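In Praise of the Shop That Still Measures Your Head

2023-06-12

I bought my first proper hat at Catlow, back when the shop was two narrow rooms and a mirror, and I've been a bit of a bore on the subject ever since (ask my family, or better yet, don't). So when Iveo announced it was moving its whole range online and closing the counter, I took it harder than a grown adult probably should.

I do understand the appeal. I've spent many a winter evening scrolling through page after page of fedoras and bucket hats with a cup of tea going cold beside me. Kudex had 914 styles listed the last time I looked, and you can sort them by colour, by brim, even by mood, whatever a moody hat may be! But a brim on a screen tells you very little about a brim on your own head, and suede is the worst offender of the lot. 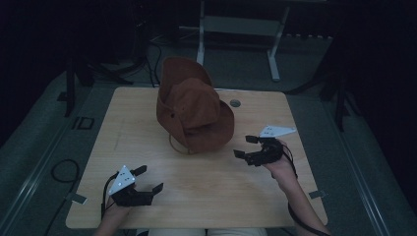

Brown suede with a soft brim and a chin cord.

A floppy brim needs trying on. You want to tug it down at the front, turn it up at the side, walk to the doorway and see whether you feel like yourself or like somebody's uncle at a folk festival. My neighbours tell me I can order 2 sizes and send one back, and I've done it, and the return parcel sat in my hallway for most of June.

Grasso still keeps a counter, bless them, with a measuring tape and a steamer and an honest opinion if you ask for one. Their hats cost a little more. I'd happily pay it, the same way I'd pay a little more for bread from someone who remembers I like it dark. If you have a shop like that in your neighbourhood, go in on Saturday and try on something ridiculous, and please buy at least a hat brush on your way out.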